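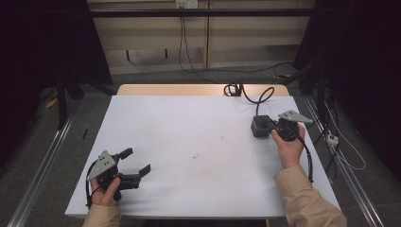
Progress report to the Dunleavy fund
Project: Repair tables in the Kumotholm community house
Written by Vratislav Hrnčiar, project coordinator
Thursday, October 21, 2021

Dear Mr Čierny,

I send you the second report on our project. It covers the period since June, when the first part of the grant arrived. I follow the same order as in the first report, so that you can compare them more easily.

1. Furniture

The tables for the small workroom were ordered from the firm Umell and all of them are now in place. They have a light wooden top and they are rectangular, as we wrote in the application. One table leg was delivered with a wrong screw, but Umell sent us the correct one in 9 days and we did not pay for it.

We asked also for an offer from Lurent. Their tables were a little cheaper, but the transport was not included in the price, and the top was narrower than we wished. Both offers are attached to the accounts.

2. Protection of the table tops

In the first report you asked how we want to keep the tops in good condition. We tried an oilcloth first. It was easy to wipe, but small parts slid on it and people complained about the smell. From September we use white paper from a roll. It is laid over the table before the work begins and it covers most of the top, only a strip of wood at the far side stays free. This strip is useful for cables and for other things which should not lie in the middle of the work.

The paper has two advantages for us. Small screws and crumbs of old glue are easy to see on white, and at the end of the evening the paper can be folded together with the dirt inside. It does not lie perfectly flat. It becomes rumpled when people lean on it, and we are looking for some simple clips to hold the corners. When there are only a few specks on the paper we leave it for the next group, so that we do not waste it. One roll has been enough until now and we bought one more for the winter.

3. The room

The workroom has walls with beige and light wooden panels, which we have kept. Painting them was in the original plan, but after cleaning they looked good enough and the painter agreed with us. In this way we saved 500 euros. I ask for your permission to move this sum to the item "lighting", because in the dark months the lamp on the ceiling is too weak for small repairs. The change does not touch the total of the grant.

The floor was repaired near the door. The lock of the store cupboard is still not changed – the locksmith has promised it twice and we wait for him.

4. Use of the tables

The repair evenings started in September. In total 30 people have registered until today. The most usual work is with toys, small lamps and clothes. Sewing needs more space than we expected, and for this reason we put 2 tables together on those evenings.

Some visitors wished to come also in the morning. We can offer this only when the heating is regulated, so I cannot promise a date yet.

5. What remains to be done

We still have to buy the lamps (if you agree with point 3), the clips for the paper and a box for waste metal. The rules for the room are written and hang next to the door, but the English version must be corrected. The final accounts will be sent with the next report, together with all invoices.

Please let me know if the form of the accounts is correct for you, or if you need the invoices already now. I will be glad to show you the room if you visit Kumotholm.

With kind regards,
Vratislav Hrnčiar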